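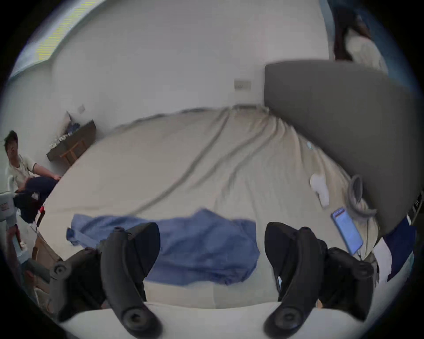

Vue fisheye, lit et drap froissé, tissu bleu au milieu. Image brute, non rectifiée.

Forum Perception et SLAM > Odométrie visuelle-inertielle > Dérive au-dessus des surfaces claires

kestrel_vio
Posté le dimanche 12 mars 2023

Bonjour à tous,

Je vous demande pardon d'avance pour mon français, ce n'est pas ma langue maternelle. Je travaille sur la reconstruction de trajectoire à partir d'une caméra fisheye portée à la main, avec Abugri en version de développement. L'image jointe vient de la séquence qui me pose le plus de problèmes.

La séquence contient 2 323 images. Jusqu'à l'image 236, tout est correct. Ensuite la caméra regarde presque seulement le drap, et la trajectoire commence à glisser vers le mur. À la fin, l'erreur de fermeture est de 26 cm, ce qui est trop pour apprendre une politique de pliage.

Mes réglages actuels :
Modèle de caméra : Kannala-Brandt, quatre coefficients
Points par image : 2 000
Masque : cercle noir extérieur seulement
IMU : activée, bruit par défaut

J'ai déjà refait l'étalonnage deux fois. Est-ce que quelqu'un a réussi à stabiliser le suivi quand le fond est blanc et que l'objet intéressant est déformable ?

plemholm_fan
Ton masque est incomplet. Les deux manettes noires au premier plan sont visibles et contrastées, donc le détecteur doit les adorer. Si elles sont solidaires de ta caméra, leurs points ne bougent pas dans l'image et le filtre croit que tu es immobile. Masque-les avant de toucher à autre chose.

kestrel_vio
Merci. Elles sont bien fixées à la même monture. J'avais pensé que RANSAC les éliminerait comme points aberrants.

plemholm_fan
Il les élimine quand elles sont minoritaires. Au-dessus d'un drap crème, ce n'est pas garanti du tout.

odo_tardive
Je ne suis pas d'accord pour dire que c'est le problème principal. Je regarde ton image : la moitié haute, c'est presque tout du mur blanc. Pour des repères fixes, tu as les deux petites plaques au mur, le store en haut à gauche, la tablette de chevet, le bord de la tête de lit. C'est maigre, et une partie se trouve là où la distorsion est la plus forte. Le reste, ce sont des plis de tissu. Les plis donnent de jolis coins pour le détecteur, et ils se déplacent dès qu'on tire sur le drap.

Pour moi il faut forcer une répartition des points par cellules, avec un quota maximum par cellule. Sinon tes 2 000 points vont tous sur le tissu bleu et sur le câble enroulé.

grurero_utilisateur
+1 pour la grille. Et n'oubliez pas l'homme assis à gauche ni la personne en haut à droite. Sur une image isolée on ne sait pas s'ils bougent, mais il vaut mieux les traiter comme dynamiques. Grurero a un module de segmentation qui sort un masque « personnes » par image, il suffit de le combiner avec le masque fixe.

odo_tardive
Oui, mais attention à ne pas tout masquer. Manettes, personnes, tissu... il reste quoi ? Un mur blanc et un interrupteur.

plemholm_fan
Il reste l'IMU. « Bruit par défaut », ça m'inquiète plus que le drap. Chez moi les valeurs d'Abugri étaient beaucoup trop optimistes et le biais du gyromètre partait n'importe où dès que la vision faiblissait. Fais un enregistrement statique de quelques heures et calcule la variance d'Allan.

kestrel_vio
J'ai fait les essais dans l'ordre proposé, en changeant une seule chose à la fois.

Masque des manettes : l'erreur de fermeture descend à 17 cm.
Masque et grille : 11 cm.
Masque, grille et segmentation des personnes : 11 cm aussi, je ne vois pas de différence.

Je n'ai pas encore mesuré le bruit de l'IMU. J'ai remarqué une chose — le téléphone allumé sur la partie droite du lit attire beaucoup de points, à cause du texte clair sur le fond bleu de l'écran. Faut-il le masquer également ?

odo_tardive
Garde-le s'il ne bouge pas, ce sont de bons points. Mais si l'affichage change en cours de séquence, les descripteurs changent aussi et tu perds les associations. Je mettrais juste un poids plus faible.

grurero_utilisateur
Pas convaincu par le poids plus faible. Masque ou pas masque, les demi-mesures compliquent le débogage. De toute façon il y a un câble branché dessus, il suffit que quelqu'un tire un peu et ton « repère » se promène.

plemholm_fan
Quelqu'un a essayé le script de Billel pour initialiser la carte avec un passage lent sur la pièce, avant la manipulation ? On cartographie d'abord, puis on relocalise chaque démonstration dans la même carte.

kestrel_vio
Je ne connaissais pas. Le dépôt n'a pas changé depuis septembre, mais il compile encore chez moi avec un seul avertissement. Je fais d'abord l'enregistrement statique cette nuit, ensuite le passage de cartographie, et je publie les deux courbes dans ce fil.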